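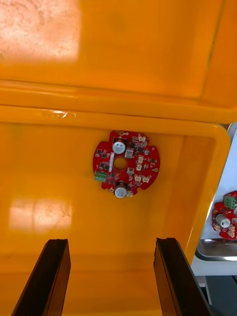
February, workshop notebook, Claltatthorpe

08:40. In early, heating only just on. Glue pot on at low. Carrying on with the Weltgate harmonium, bellows out on the long bench since last time.

Where we left it: reservoir leaks at both back corners, exhausters stiff but sound, eleven dead reeds on the front set (list is inside the lid, don't lose it), stops 2 and 4 seized. Keyboard to come off today if the screws let go.

Screws. Old slotted ones, heads chewed by someone before us. Used the brace with the wide bit and leaned on it. Bass end came out with a groan. Treble end didn't. Soldering iron on the head for a couple of minutes, let it cool, tried again, quarter turn, then fine. Keep all the screws in order in the card strip, they are NOT the same length. The one under top F is shorter and if you put a long one there it comes up through the key frame. There's already a hole where somebody did exactly that. Plugged it with a bit of lime dowel.

Under the keys: usual felt fluff, pencil stubs, a hymn number (282, from one of those slot-in boards), a hairgrip. Church can have the number back, put it in the envelope with the paperwork.

Moth in the key felt, old damage, no live ones that I can see. Still, bagged the strip and put it in the freezer. Brijesh please do not throw it out, I need it for the thickness. New felt should match the old where it wasn't eaten, so measure at the treble end, under the rail, where it never got chewed.

10:15. Bellows cloth.

Stripped the back corners of the reservoir. Previous repair was carpet tape over the original cloth and something like bathroom sealant over that. Horrible. Sealant peeled, tape didn't. Warm damp rag, wait, scrape with the blunt chisel, rag again. Took most of an hour for one corner. Boards underneath are pine and soft so go with the grain or you lift a splinter, ask how I know. Splinter glued back down and weighted.

Original glue was hide glue so will go back with hide glue. The next person in fifty years will want to get it off. Mix was too thick first go, went stringy off the brush. Thinned it with a spoonful of hot water and it behaved. Should run off the brush in a sheet and then break to drops.

Cloth: we have one decent length of the rubberised cotton from Tulero and a short end of the older stuff. The older stuff has gone stiff on the folds, wouldn't trust it. Held it up to the window and bent it and you can see pinpricks of light. Bin. Tulero length is enough for the reservoir but NOT the exhausters as well, so if the exhausters need doing it's another order. Hoping they don't. They held air for a slow count when I pushed them shut by hand, hissed a bit on the left one.

Cut gussets from the paper pattern. Pattern was a touch small at the hinge side, let it out by a finger's width and wrote that on the pattern. Please use the one marked B from now on and leave the other alone, its the one for the little portable.

11:50. Reeds.

Pulled the eleven with the hook. Hook is bending, need a new one or temper this one properly. Pulled straight back in line with the cell, no twisting. Two came out with half the cell's dirt behind them.

Reasons they were dead, going up the keyboard:

Low C, dirt under the tongue. Paper slip drawn through, speaks.
D, same.
F sharp, tongue off centre and catching the frame on one side. Nudged, speaks, a bit slow.
A, dirt.
Tenor B flat, cracked at the root. Dead dead. Needs replacing.
Tenor C, dirt and a bit of green on the rivet.
E, nothing wrong with the reed, pallet not opening. See below.
Middle G, dirt.
A, dirt.
C above, bent up. Someone's been at it with a knife. Eased down, speaks, far too sharp.
Top E, cracked.

So two to find. Have a look in the Dwivedi drawer, the donor reeds from the scrapped American organ are in there wrapped in newspaper. They're narrower in the frame as far as I remember and may want packing with a strip of paper each side. Not keen but it works and it comes out again. If they won't go, write to the reed man and wait, which will be spring.

Washed the lot in warm water with a drop of washing up liquid, soft toothbrush from root to tip, never the other way. Rinsed, patted, laid out on the towel over the radiator. DON'T MOVE THE TOWEL. They're in order and the stamps on a few are too worn to read.

E pallet: spring had jumped off its pin. Put back. Pallet leather is hard and shiny, has a groove printed in it from the slot. They'll all be like that. Options are to rub up the nap with a wire brush or to re-leather the lot. Tried brushing that one. Better. Not great. Will brush the rest and see how it sounds before talking to the church about money, they've had one surprise from us already over the carriage.

13:00. Soup.

13:30. Brijesh Tripathi in for the afternoon, on stops and keyboard. His notes, my handwriting:

Stop 2 (front set, treble): knob shaft swollen in the hole. Took it out, rubbed the shaft with fine paper and then candle. Slides well now. Don't oil it, oil swells it worse and collects dust.

Stop 4: linkage rusted at the pivot under the mute board. Pivot is a bent nail, not original. He wants to replace with brass wire. Fine by me, keep the nail in the envelope. The mute itself has lost its leather along the front edge so even when it's closed it isn't closed. There's enough white leather in the offcuts to do it if you join it once, join at the middle not the end.

Swell flap works. Squeaks. Candle again.

Keys: ivories all there bar one front on the D below middle. Edges on a few have lifted and there's black muck underneath. Cleaned under with a bit of card and re-laid with the white glue and a clamp, cloth between. Not too tight, glue comes out and takes the shine off. He cleaned the tops with a barely damp cloth and milk. I had my doubts about the milk. They came up nicely and there's no smell so far.

Key dip is uneven, lower in the middle octaves where all the playing is. To be levelled at the very end, with card under the front felt, after the new felt is in. No point doing it now.

15:20. Glued the first back corner. Glue gelled on me because the door was open for the delivery, had to iron it through a cloth to get it moving again. Worked, I think. Second corner with the door shut and the board warmed first, much nicer, went down flat with no bubbles. Lesson is warm the board. I write this every winter.

Both corners under weights on greaseproof paper. Leave till morning. No pumping, no testing, no "just seeing".

While that was going on looked at the treadles. Webbing on the right one is nearly through at the roller. Left one was replaced at some point with what looks like luggage strap, too stretchy. Will do both together so the feet feel the same. Webbing from the upholstery shop by the bridge, the 2 inch jute, get the tight weave. Carpet on the treadles worn to the backing. Church says they've got a bit of the aisle carpet left over from when it was laid and want that used, so wait for it.

Case: walnut veneer over something cheap. Lifting along the bottom where it's been mopped against for a hundred years. Well, almost 100, the pencil date inside is smudged. Syringe glue and clamp, later. There's a candle bracket missing on the right and I'm not making one unless asked.

Pitch. Checked A on the back set before the reeds came out and it's well above modern pitch. Organist wants to play it with a flute. I'm against pulling a whole instrument down, you scrape every tongue and you can't put it back. Suggest they find an old flute. Will phone, not email, he takes it better on the phone. Have left tuning out of the estimate until that's settled.

Worth writing down for anyone who hasn't done one: scraping at the tip makes it sharper, scraping near the root makes it flatter. Support the tongue on the brass shim first. One or two strokes, put it back in, let it settle, listen again. It'll read wrong if your fingers have warmed it, so give it a minute.

16:45. Light going. Glue pot off and lid on, water topped up. Brushes washed in hot water and left bristles up, the good one is mine.

To do next:

Weights off the corners, look along the edge with the torch
Long edge cloths, then front gussets
Dwivedi drawer for tenor B flat and top E
Brush pallets, all of them, check the springs as you go
Mute leather
Price up felt, and find out if Tulero still do the red or only the green
Ring organist re pitch
Upholstery webbing
Felt out of the freezer, after it's had its full two weeks

Query for Brijesh: did you take the small cabinet scraper home? Can't find it and I need it for the plug under top F.

17:05. Scraper was under the towel. Reeds still in order.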